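Guvbridge sink set

README, last touched 2025-10-20

Hi! I'm Esi Korletey, and I put this dataset together with Dineo Ndlovu and Kojo Aidoo. It goes with our small study on release height, meaning how far above a surface a policy decides to open the gripper when it puts something down. If you only want the numbers, skip to Results. If you want to train on it, please read Known problems first, it will save you an afternoon.

What's in it

600 teleoperated episodes of one arm moving kitchen things in and out of a double sink. Each episode has joint positions, gripper width, a fixed camera view of the workspace and a one-line instruction typed by whoever was driving. Instructions are left exactly as typed, so you get "put cup in right basin" next to "cup, right side, gently pls". We thought about cleaning them up and decided we liked the mess – real people don't talk in templates.

80 episodes are held out for testing. They are listed in heldout.txt. Don't train on those, even if your loader would love to.

Why release height

Our first cloned policy (Ovik, the baseline in the tables) was good at reaching and grasping and then kept letting go too early. Watching the replays, Kojo noticed that the human drivers weren't consistent either. Some of us lowered a cup until it touched down, some of us opened the fingers a little above the basin floor and let it drop. Ovik had learned the average of the two, and the average is a bad place to let go of a cup.

So we went back and labeled the release moment by hand in 200 training episodes, with a height estimate for each one. Sturnorier is the same policy with one extra output head trained on those labels. At run time the head gets a vote on when the fingers may open, and that's the whole method. I keep expecting somebody to ask where the rest of it is.

The arm has the teal cup upright over the right basin, in front of the faucet, and the release head is there to make the call on moments like this one: still above the sink, fingers closed, plenty of ways to get it wrong.

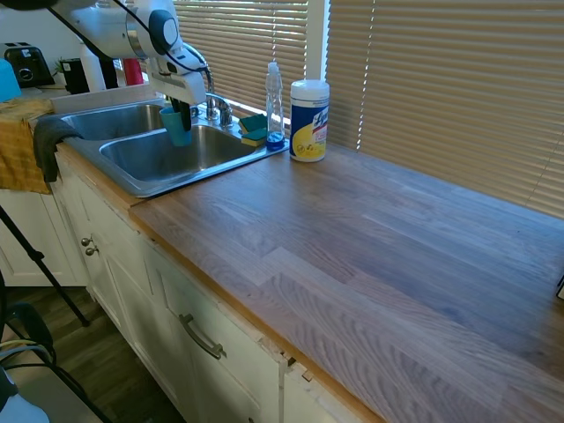

Results

On the held-out episodes, Sturnorier's predicted release moment sits closer to the human one than Ovik's does, and the gap is biggest for cups. On sponges I can't see any difference, which makes sense to me (you can drop a sponge from pretty much anywhere). Full per-object tables are in results/, along with the seeds. We trained each model with 2 seeds, so please don't read much into small differences. I wouldn't.

Amerley Bonsu reran the evaluation from a clean checkout and got the same ordering. She also found a units bug in my plotting script, now fixed. If you saved figures from the February version, throw them out.

Known problems

Sunlight. The window is right behind the counter and the blinds leak, so brightness jumps between sessions. Ovik minds this more than Sturnorier does and I don't have a good explanation.

Steel. Height estimates near the basin floor are noisy from the reflections. Anything with flag_height set to 1 should be treated as a guess.

One kitchen. I have no idea how well this carries over to another sink, and I'd love to hear from you if you try.

Using it

Run the loader in tools/ and point it at the folder you unpacked. It expects the Oddsson episode layout, so if you already use that format you can skip the loader completely. Gripper width is in meters, not millimeters. Yes, I mixed these up too.

Questions go to me, labeling questions to Nives Vitale, who wrote the annotation guide and remembers why every rule is in it.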